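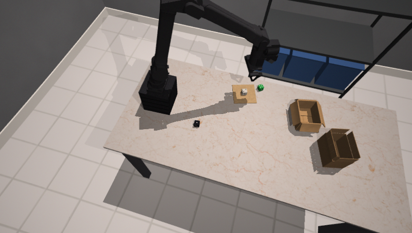

Can a score earned in simulation tell you which grasping policy to put on a real arm?

It can narrow the choice when the policies are far apart. For policies that are close together we wouldn't trust it, and the rest of this page is mostly about why.

Search the catalogue Keywords Go

Pultance 2 tabletop evaluation package
Thursday, March 29, 2018
By Araba Abubakari

Pultance is a simulated tabletop and a method for scoring pick-and-place policies on it. It is made by Skenen and sold through Flellmont as a yearly licence. You get the scene files, the arm and gripper model, the scoring scripts and a report template. There is no hardware in the package, whatever the older leaflet seemed to suggest. If you want the physical counterpart you build it yourself from the drawings, and you should allow more time for that than the drawings imply.

We list very little software and were not keen to list this. Simulated benchmarks have a habit of being sold on the strength of their own numbers. A policy is tuned in a simulator, scored in the same simulator, and the score goes in the brochure. Skenen's claim is a bit more modest and a bit more interesting: that the order in which policies finish in Pultance matches the order in which they finish on a real table. That can be checked, so we asked to see it checked.

What the method does

Each trial starts from a stored layout. The dice are small compared with everything else on the table, which makes them awkward targets and shows up bad wrist alignment quickly. The layout fixes where every object starts, and every policy under test gets the same set of layouts in the same order. The random seed for the physics is stored alongside. If policy A and policy B differ, you can go back to the particular trial where they parted company and replay both.

That pairing is the best idea in the package. Most of the comparisons we get sent use a fresh random draw for each policy and then make a great deal out of a small gap. With paired layouts a lucky draw helps everybody equally, and you need fewer trials to see a difference that is really there.

A trial is scored in stages. Reaching the target, closing on it, lifting it and releasing it at the goal are logged separately, and the headline figure is the share of trials that get to the end. We would ignore the headline for the first week and look at the stages. A policy that reaches well and fails at the lift has a different problem from one that wanders off, and a single percentage hides it.

The result Skenen relies on

The supporting study was run by Selorm Ansah and Adjoa Owusu at Skenen. They took 21 policies, gave each of them 100 simulated trials, then ran 20 physical trials per policy on a bench built to the same drawings. The two rankings agreed well at the top and at the bottom. In the middle they didn't agree much at all.

The brochure quotes the overall rank agreement and leaves it there. We think that is generous. Several of the weakest policies in the study are early checkpoints of the stronger ones, saved before they had learnt to do very much. Of course they come last in both rankings. You don't need a simulator to find out that a half-trained policy is worse than a trained one, and including them pulls the agreement figure up.

We put this to Ansah, who was straightforward about it. He said the checkpoints were there to test whether the method could follow progress during training, which is a fair use, and he sent us the results with the checkpoints taken out. The agreement drops. It doesn't vanish. Among the remaining policies the simulator still puts the good group above the poor group, and it still can't sort the good group.

There is also the matter of those 20 physical trials. One dropped die shifts a policy's score by a noticeable amount, so part of the muddle in the middle could be noise on the real side and no fault of the simulator. Owusu makes this argument in the notes and she may well be right. But you can't use the real trials as proof when they agree and call them noisy when they don't. More physical trials would settle it and we have asked for them. Skenen says June. 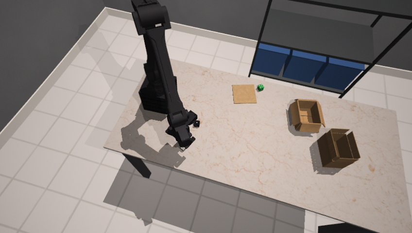

Contact is where we expect the trouble to be. The gripper in the model closes with a force that the user sets, and friction between finger and object is one number for each pair of materials. Real fingertips wear, pick up dust and behave differently at the corner of a small object than on its face. Asif Swati, who does our bench checks, changed the friction setting within the range the manual calls reasonable and reran three of the stock policies. Two of them swapped places. The manual doesn't mention that this can happen, and it should.

Swati also tried turning the lighting down and changing the direction of the shadows. The policies that work from camera input got worse, some of them badly. That is arguably useful to know. The trouble is that the default lighting is strong and hard-edged, and the study's physical bench was lit to match it. If your lab has soft overhead lighting, the agreement in the study was measured under conditions you haven't got. The settings file lets you alter the light, and we'd suggest doing that before anything else. The same goes for the table surface: the default is a veined stone pattern, and a policy trained against it could be leaning on the pattern to judge position. Swap it for something plain and see whether the score holds up.

What it is good for

Catching regressions. If a change to your code breaks the approach or the release, the stored layouts will show it overnight, and the replay will usually show you where. Herman Ngau at Gyamfi has used the package this way since the first version and told us he has stopped looking at the headline figure. He reads the stage log and compares it with last week's. We think that is about the right amount of faith to put in it.

It is also decent for throwing out hopeless candidates before they get near an arm you have paid for.

What it isn't good for

Choosing between two policies that score nearly the same. Writing a purchase specification. Telling a customer what success rate to expect on their own line. We have seen a Pultance score quoted in a tender as though it were a measured pick rate and we would ask people to stop doing that.

Nor does it say anything useful about cycle time. Simulated time in Pultance doesn't include camera delay unless you add it, and the default is none. The speed column in the report template should come with a warning. Delete it if you are sending the report to anyone outside the team.

Running it

The installer is fine. The scoring scripts run without a display, which will matter if your machines are in a rack somewhere. Rendering is by far the slowest part, so turn it off for policies that work from joint and object positions only. Layouts are plain text and can be edited by hand. Write your own. The stock set is supplied to every customer and will end up in somebody's training data sooner or later, if it hasn't already. Keep a private set and don't train on it.

Your own arm can be added if you have a model file with sensible masses. Skenen's support people will look over the file for you. They were quick with ours and less quick with the follow-up question about joint damping, which is still open.

The gripper model has the fingers as rigid bodies. If yours have soft pads, the results at the closing and lifting stages should be treated as a rough guide.

Licence and supply

One licence covers one site. Updates are included for the year. Scores produced with version 2 should not be compared with scores from the first version, as the contact solver was changed between them and the old figures can't be converted. Skenen will rerun old layouts on request, though you have to supply the policies.

A trial licence is available from Flellmont and has the full layout set, with replay switched on. Take the trial. Run two policies whose real performance you already know, preferably two that are fairly close, and see whether the package puts them in the right order on your settings. If it doesn't, send us the layouts and the friction values you used. We are keeping the cases where it goes wrong and will add them to this page when the new physical trials come in.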